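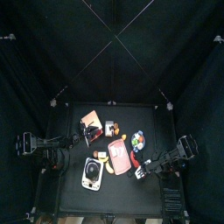 Can a robot clear up after a meal on its own yet?

It can do short pieces of the job, such as moving a piece of play food onto a plate, when the pieces are ones it has practiced and a person is close by to help. A whole kitchen, with water, heat, glass and the family walking through, is still beyond it.

Section 4. Setting Up and Running the Kitchen Table Task
Kusix Breltia Two-Arm Bench, User Guide
Revised April 18, 2023

Welcome back! If you have come here straight from Section 3, your bench is bolted down, your arms are fastened to their mounts, and you have probably been itching to see them pick something up. We were the same way when we built our first one. Please read this section all the way through once before you switch on (it goes quickly), and then come back to the top and follow it with your hands free.

4.1 What the task is, and what it will tell you

The kitchen table task is a tabletop version of the kind of chore most people ask us about first. Play food and small kitchen things are spread over a black work surface, and the two arms come in from opposite sides to move them where they belong. The layout we like best has a toaster near the back, a blue plate with food on it to the right, a long pink tray lying at a slant in the middle, and the stove with its black pot down at the lower left. A couple of bananas go between the stove and the tray. It looks like a cheerful mess, and it is meant to.

You will be running with mixed hands, a slender-fingered gripper on the left arm and a multi-fingered hand on the right. We get a good many letters asking which is better, and we wish we had a short answer for you. The gripper is steadier on things with flat sides. The hand has an easier time with round or curved pieces, although it takes longer to make up its mind, and it will sometimes let go of a piece of fruit for no reason that we can find. Try the same piece with both and see what you think.

Please go in with modest hopes. A session in which the arms put away most of the food and then spend several minutes nudging one stubborn bun is an ordinary session, and your bench is in perfectly good health.

4.2 Before you begin

You will want the following close by:

The Mavcombe play food set, order number 2226
The tray, the plate and the stove with its pot
The paper layout card from the inside pocket of this guide
A soft, dry cloth
The stop button on its long cord

CAUTION: Leave the toaster and the stove unplugged at all times, with their cords tucked away from the arms. The task never calls for heat. Never put water in the pot.

CAUTION: Keep hands, sleeves, hair and necklaces outside the enclosure whenever the arms have power. An arm that is standing still may only be waiting for its next move.

NOTE: The heaviest thing either arm should lift is 362 grams. The play food is far below this. A pot from your own kitchen very likely isn't, so weigh anything you are thinking of adding.

4.3 Preparing the enclosure

1. Turn off arm power at the main switch and hang the stop button where you can reach it from your chair.

2. Check the dark fabric on the side walls. Soft folds are fine and you don't need to iron anything. A fold that hangs out over the table should be pulled back and pinned.

3. Look up at the two thin cables that cross under the ceiling. They should be taut. If one has any sag in it, tighten it by small turns as described in Section 2, then check the other, because they do affect each other.

4. Go around the table and press down on each clamp with your thumb. Start at a back corner and work your way forward so you don't skip one. A clamp that clicks or shifts needs another quarter turn.

5. Wipe the black surface with the dry cloth. Crumbs from real food are worse than you would think! We once lost most of an afternoon to a pretzel.

6. Set the room lights the way you intend to leave them. If there is a window nearby, draw the blind now.

NOTE: The Verbruggen fabric kit comes in a longer cut for taller benches. If yours reaches past the tabletop and bunches there, fold the extra to the outside of the wall.

4.4 Laying out the table

1. Place the stove first, with its control panel toward the front of the table, and put the pot on top with the lid on.

2. Place the toaster upright near the back. It should stand on its own without leaning on anything.

3. Lay the pink tray across the middle at a slant, running from upper left to lower right as you face the bench.

4. Put the blue plate near the back on the right, with a few pieces of food on it in different colors.

5. Scatter the rest. This is the part where people get too tidy, so let me encourage you to be a little careless. Let two things touch. Turn a banana so that it points toward you. If every piece sits neatly by itself, you will learn very little about how the bench would get along with a real supper table.

6. Leave some clear surface at the front. The arms like to have a bit of room to set a piece down and take hold of it again.

7. Step back and compare your table with the layout card. It doesn't need to match to the inch.

4.5 Waking the arms

1. Turn on the main switch and wait for the start-up tone.

2. Choose Warm Up from the menu and leave the bench alone for 30 minutes. We know it feels like a long time. Put the kettle on, in a different room if you can, and let the joints settle.

3. Choose Hands, then Check Both. The gripper will open and close, and after it the fingers of the right hand will bend in turn. If either one stops early, choose Stop and go to Section 9.

4. Choose Arms, then Reach. Both arms move slowly toward the middle of the table and pause above the objects.

5. Watch how close they come to each other. If they look as if they are going to touch, press the stop button right away. You can't hurt anything by pressing it, and we would much prefer that you press it too often.

CAUTION: After an emergency stop the arms may sink a little as they relax. Don't reach underneath to catch them.

4.6 Running the first chore

1. Choose Tasks, then Kitchen Table, then Put Food on Plate.

2. Select Slow. Please do this even if you have run other benches for years.

3. Press Start and keep one hand near the stop button.

4. Let the arms miss. When a piece slips, the bench will look again and make another attempt, and after several attempts it will leave that piece and move on to something else.

5. When the finished tone sounds, wait for both arms to draw back toward their own sides before you turn off arm power.

6. Write down what was left on the table and where it lay. The log keeps the last 218 runs by itself, but it won't remember that the blind was up or that you had swapped the tray around, and those little notes are what you will be glad of later.

NOTE: If the hand pushes a round piece toward the edge of the table, let it go. Pick it up from the floor after arm power is off.

4.7 If things don't go well

The gripper closes beside a piece and misses it. Run Check Both once more, then repeat the camera alignment in Section 3. A bumped table is the usual cause.

The arms wait for each other and neither one moves. Press Pause, wait for the tone, and press Resume. If it happens over and over, spread the food out a bit more near the middle, where both arms can reach.

The hand holds on and won't let go. Choose Hands, then Relax Right. Don't pull on the fingers, please. They are stronger than they look, but the small tendons inside are not fond of being tugged.

The food tips the plate. Set the pieces a little closer to the center of the plate and run again on Slow.

4.8 Moving on to something harder

Once you have had a few calm sessions in a row, change one thing at a time. You might turn the tray the other way, or move the toaster closer to the plate, or take the lid off the pot and ask for one banana inside it. Stay on Slow for the first run after any change. Cloths and anything else floppy are covered in Section 5, and we do suggest a fresh cup of coffee before you start on that one.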